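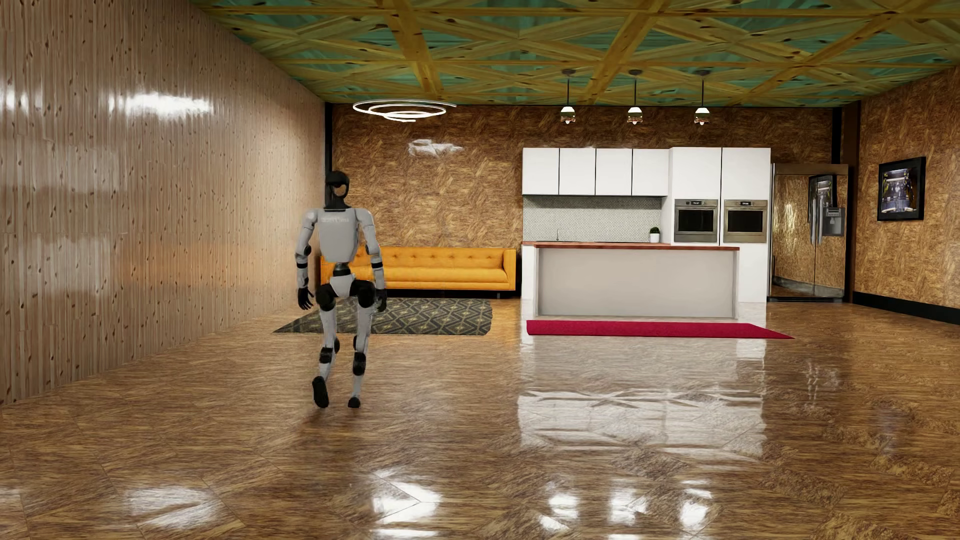

Figure 1. Humanoid robot walking indoors (computer render).

Road Safety Project: Clovgate Junction
Submitted 11/12/2023

We watched the Clovgate crossing for 12 mornings in July and logged 518 cyclists. Of these, 400 wore a helmet. The rest presumably trusted their hair.

Drivers are meant to give way at the Prendergast Road turn. Most treated this as a suggestion. We logged three near misses, one involving our own clipboard.

The council says the junction is 100 metres from the nearest streetlight. We paced it out and agree, grudgingly.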